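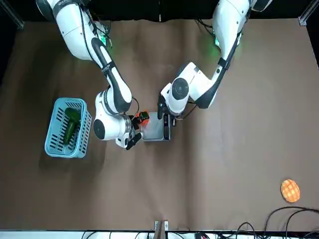 Where do people put things down when they clear a work table in several short turns? Most often they put them in the nearest open container, and whatever is left over stays where it was, usually toward a corner.

4.2 Containers and leftovers

The second part of the study looked at how the choice of container shapes the clearing of a shared table. Talavera's earlier work at the Prundberg site dealt with drawers and closed boxes, and found that people opened them late and closed them at once. We were interested in open containers, which can be filled from any side and show what is already in them.

Two kinds were used: a basket with raised, slotted sides and a flat tray. Figure 3 shows both on the brown table, the light blue basket at the left and the gray tray nearer the middle. A long, dark green item, most likely a cucumber, lies at an angle in the basket, and a small orange object with black parts is at the upper-left corner of the tray. The round orange item with the crosshatched surface is in neither of them.

Figure 3. Table layout with basket and tray, one round item outside both.

Basket and tray were treated differently in the written notes from the Grudby sessions. The basket was described as storage, and long items were put there even when the tray was closer. The tray was described as a place for things that would be needed again soon – one note calls it "the waiting spot." Small items went to the tray first and were moved later, if they were moved at all.

Items left outside both containers had one of two explanations. In the first, the item was out of easy reach and was put off to the next turn. In the second, the item did not seem to belong with the others. Round, bread-like items came up often under the second heading, and Kadrić (who coded the notes) kept them as a separate group for that reason.

Sessions at Catacutan followed the same plan with one change: the tray was moved to the far side of the table after the break. Clearing took around nine minutes there, slightly longer than at Grudby. Most of the difference came from the small items, which were now carried across the table or left until last. The use of the basket did not change – long items still went in first, and were rarely taken out again.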